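Drurotar grasp sim kit, anyone past the trial?

Posted in: Simulation and tooling

bakalis_o
We have the 9 day trial of the Drurotar pick and place kit running on one workstation. The arm model, parallel gripper, kitchen and office rooms and object library all come in the base license. I need to give a yes or no on a full seat before the end of February. Use case is pretraining a grasp policy for mixed bins, then fine-tuning on the real cell. Interested in contact behavior and episode throughput. Not interested in rendering.

tfeyisa
Throughput is fine. 41 parallel environments on a single card before we ran out of memory, with the stock cameras at their default resolution. Contact is where you want to spend the trial. The default finger friction is too high and the policy learns to be lazy. Cut it by half and retrain before you judge anything.

bakalis_o
Did you change the solver step as well, or only friction?

tfeyisa
Only friction. Step is at 120 Hz out of the box and I left it there.

rosales_cell4
Disagree on leaving the step alone. At 120 Hz thin objects sink into the tabletop under load and then pop out when the fingers open. Small effect on a box, large effect on a rod. We doubled it and lost nearly a third of the throughput. I would still do it.
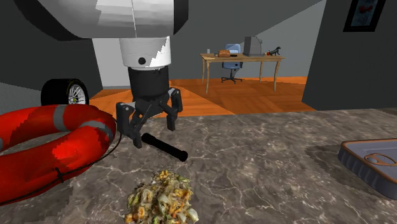 The random clutter generator is what decided it for us. It draws from the whole object library with no regard for category, and you can't weight it by size in the base license. For a cylinder pick like this one, with the black rod lying diagonally on the marble and the fingers open over it, the approach angle matters far more than the policy architecture. One finger comes down next to one end of the rod, and any yaw error turns a grasp into a push. Then look at the neighbors: a life ring and a heap of salad on the counter, a tire behind the ring. My target objects are all under 9 cm. I get very little from training around a tire.

atif_m
That is the point of domain randomization. If the policy can find the rod in that, it can find it in your bin.

rosales_cell4
It can find it, yes. Detection was never my problem. My problem is collision geometry that has nothing to do with the cell. A large object at the left side blocks half the approach directions and the planner gets biased toward the open side. We saw that bias on hardware. It took a second round of fine-tuning to remove it.

atif_m
How much of a bias? We ran the same generator for a month and the yaw histogram was flat.

rosales_cell4
Visible without statistics. Your camera placement may be different from ours. We also had the object count set high, so that could be part of it.

tfeyisa
Atif, which version? The generator changed between the last two releases. Older one rejected any layout where the target had fewer than four free approach directions. The newer one dropped that check and it is now a flag in the scene config, off by default.

atif_m
Older one. That would explain it.

rosales_cell4
I did not know about the flag. It is not in the manual. Will rerun with it on.

mekonnen_m
We compared it against Bresoten before buying. Bresoten has better soft body handling and a worse license server. If you need deformables, go there. For rigid picks I would take Drurotar. Their seat price was quoted to us at 1,884 per year with support, no volume discount below five seats.

bakalis_o
Does support answer?

mekonnen_m
Within a day, usually. They will tell you to update first.

bakalis_o
Thanks. Plan for the rest of the trial: friction at half, step doubled, approach check on, clutter limited to my own meshes if the importer accepts them. Tsion, did the importer keep your mass properties?

tfeyisa
Mass yes, inertia no. It recomputes inertia from the convex hull. Override it in the object file after import.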